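Vikudora picture-hanging cell

The Vikudora picture-hanging cell is a simulated robot workstation in which a two-finger gripper takes hold of framed pictures and carries them to a wall. 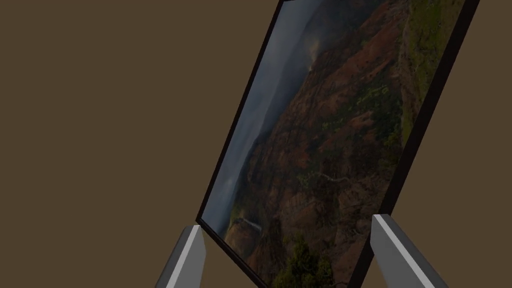 Simulated wrist view in the Vikudora cell, with a black-framed canyon landscape between the gripper fingers.

The cell was built at the Dollano workshop in Bristton by Young-sook Maeng and Rocío Retamal, and it is best known among its users for its upkeep routine, a surprisingly rich piece of craft for a machine that has no bolts to tighten. Everything in it is rendered, yet it still has to be set up, checked and now and then repaired, and much of what is done to it carries straight over to physical arms.

Background

Maeng began the cell as a test bench for handling thin, flat, awkward objects. Boxes and mugs were already well covered by older cells at Dollano. Picture frames were not, and they are wonderful troublemakers: wide in two directions, shallow in the third, and quick to swing around whatever point they are held by. Retamal wrote the first arm model and the contact settings. Katherine Marulanda joined later and took over maintenance, and the written procedure in use today is mostly hers.

The name comes from the software layer that loads the cell, also called Vikudora. In older notes the cell appears as "the Yang wall," after the Yang room at Dollano, where the first version was run.

Layout

The cell consists of one arm, one parallel gripper, a plain wall and a set of framed pictures. A virtual camera rides on the wrist and looks out past the fingers, so whatever is being held fills a large part of its view. A second camera faces the wall from the side and is used only for checking.

The wall is kept free of texture on purpose. Marulanda tried brick and wallpaper patterns in the early months and dropped both, as they slowed the load and made small angle errors harder to spot. The frames differ in depth and in the picture they carry. Frame depth is the setting that matters most to the gripper, and it is stored with each frame along with mass and center of gravity.

Setting up

A full setup is done after any change to the arm model and always starts from the saved home pose. The order is fixed:

Load the arm with no frame and confirm that all joints report zero error at home.

Open and close the gripper 22 times and compare the first and last finger positions. Any drift means the finger joint limits were not saved.

Mount the wrist camera and check that the fingers enter its view from the bottom edge.

Load a single frame and bring the fingers to it without closing.

Close slowly, at the lowest force setting, and watch the contact readout.

The fourth step is where most of the learning happens. A frame can be approached square or on a steep tilt, and the tilted approach is far more revealing. With the frame leaning, the side depth of the molding comes into view, and a finger placed a little too high or low shows up at once against the dark border. Retamal liked the tilted check so much that she made it the default.

Contact settings

Contact between finger and frame is worked out at a rate of 1,000 steps per second. The cell first ran at 500, which was fine for thick frames and dreadful for thin ones. The fingers sank into the molding, the solver pushed back, and the frame shot across the room. Doubling the rate cured nearly all of it. Friction is set separately for each finger pad, and the two values must match unless a slip test is being run.

Faults and repair

The most common fault is finger overlap, in which a finger passes partly inside the frame when closed. The usual cause is a collision shape that no longer fits the visible shape, often after a frame has been resized. The repair is to rebuild the collision shape from the current frame size and repeat the slow close.

Frame creep is subtler. The frame appears well held but rotates by a hair on every step, until it hangs at a new angle. Eun-ji Byun traced it to a center of gravity entered at the corner of a frame in place of its middle, and her one-line check now runs every time a frame is loaded.

Camera slip occurs when the wrist camera is attached to the wrong link. The fingers then seem to wander as the gripper turns. Moving the camera back to the hand link and restarting is enough.

The longest repair on record involved a mirrored right finger, copied from the left with its surface turned inside out. It looked perfect and gripped nothing. Hwa-young Sun found it in June, after more than 399 failed closes had been logged, by coloring each surface according to the direction it faced. The colored view has been kept as a menu option, and it is a delight to use.

Routine care

Between full setups the cell gets a short check: home pose, one open and close, one tilted approach. Settings files are saved under a new name every time and the old ones are left alone. Marulanda also asks users to write down the frame depth whenever a fault is reported, a habit that has shortened many searches.

Related articles
Parallel gripper
Wrist camera
Collision shape
Contact solver
Home pose
Dollano workshop
Slip test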